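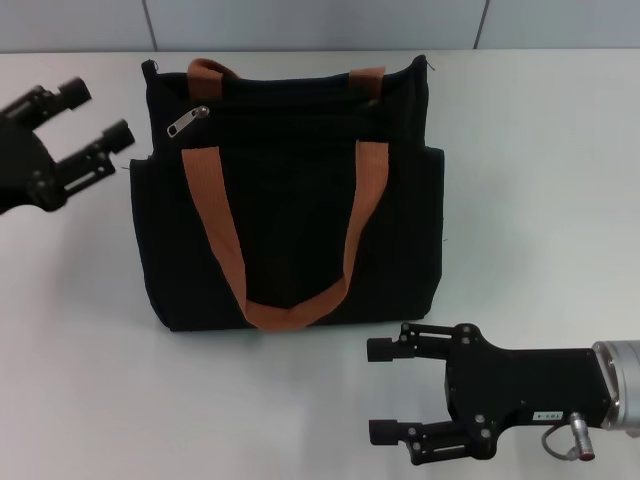 Treltis Library swaps plastic for cloth

Borrowers at Treltis Library will be bringing their own bags from 7th July, when the front desk hands out the last of its plastic ones. Librarian Esmaeil Sharifi says most regulars have carried a tote of some sort for years (his favourite is a black one with a zip pocket), so he isn't expecting much grumbling. Anyone caught short can borrow a cloth bag with their books and bring it back whenever the books are due. The library has 200 to lend, and spares in any colour are very welcome at the desk until October.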